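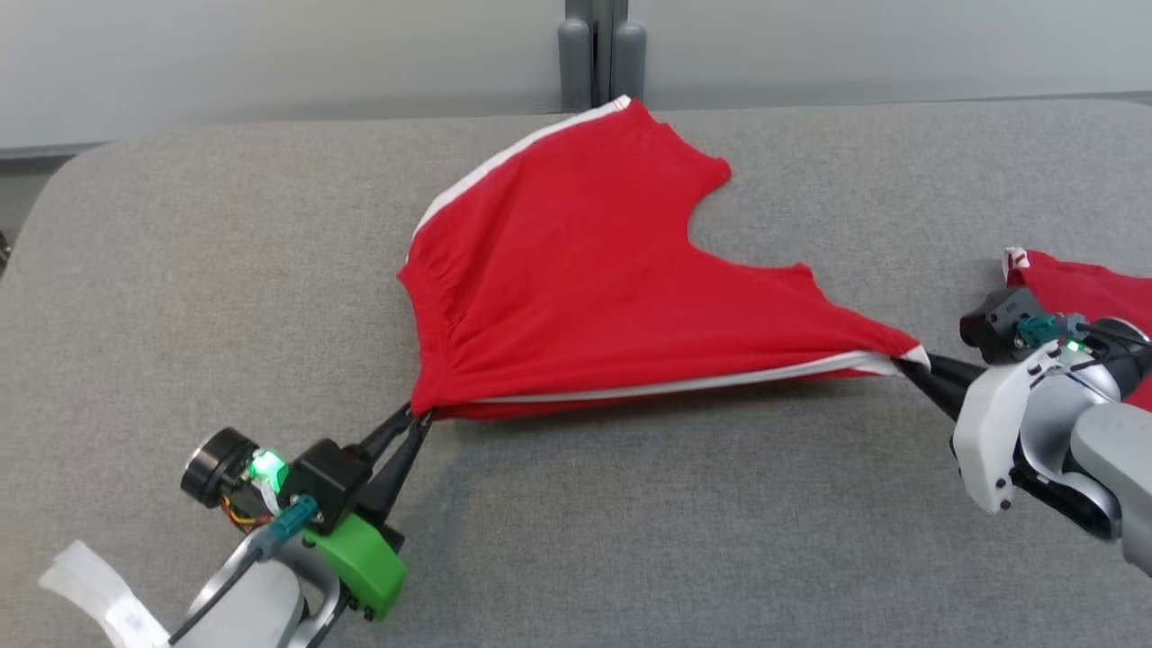

Ticket: both arms pull too hard after the second pinch on trimmed garments
Project: Brurno (two-arm cloth handling)
Component: control / tension planner
Opened: 9 Apr 2026
Status: fix merged, watching

Summary
With both lower corners pinched, the planner keeps asking for more width even when the hem is already taut. Plain cloth copes with this. The red garment with the white trim along its lower edge doesn't, as the trim hardly gives at all and the force reading climbs very quickly. The run then ends with STRETCH_ABORT and both arms freeze where they are.

Steps to reproduce
1. Load the Diritov planner with the default cloth profile.
2. Lay the red garment on the grey padded surface and start from the two-corner pinch.
3. Call spread_width with the target left on auto.
4. Watch the force trace for the right arm. It goes first every time, which was a lovely clue once we spotted it.

Expected
Spreading stops when the hem is straight.

Actual
Spreading carries on until the safety limit trips. The right corner gets drawn into a narrow point with creases fanning into it, and perception then reads those creases as a fold and asks for another pull. So we had a loop feeding itself!

Log, first comment
Started with the obvious suspect, the force filter. Its window was 90 samples, so the controller was reacting to old news. Cut it down to 80 and replayed the recorded run. Slightly earlier stop, same abort. Left it at 80 anyway, the trace is nicer to read.

Log, second comment
Swapped the arm roles in the config, expecting the fault to move to the left. It stayed on the right, so the arms are fine and so is calibration. The gathered edge is on the left side of the garment, and my guess is that it lets out a bit of slack over there while the right corner gets none. The planner assumes the cloth is equally stretchy everywhere. Very pleased with this one, it explains three older tickets as well.

Log, third comment
Found the other half in the Huỳnh segmentation model. It outlines the garment well, including the curved opening near the upper right, but the outline was being closed up into a convex shape before the width estimate. The opening vanished, the estimate came out too wide, and auto picked a target the hem could never reach. One flag, left on from the towel work.

Fix
- keep_concave is now on by default in the perception config.
- The planner compares hem straightness between 2 consecutive frames and stops if it hasn't improved.
- Creases that point at a pinched corner no longer count as folds while tension is rising.
- spread_width returns HEM_TAUT as a normal result, so the next step can go ahead.

Result
Replays now end in HEM_TAUT with no abort. Live runs with the red garment do the same, and the force trace flattens out beautifully just before the stop. I watched it far more often than I needed to.

Still open
Anything running the old Bellen config needs keep_concave added by hand, as local files override the default. Please restart the planner afterwards, a reload won't pick it up. Per-side stretch values are a bigger job and have moved to the May milestone. If you see HEM_TAUT come back while the cloth is plainly slack, attach the force trace and the outline mask to this ticket.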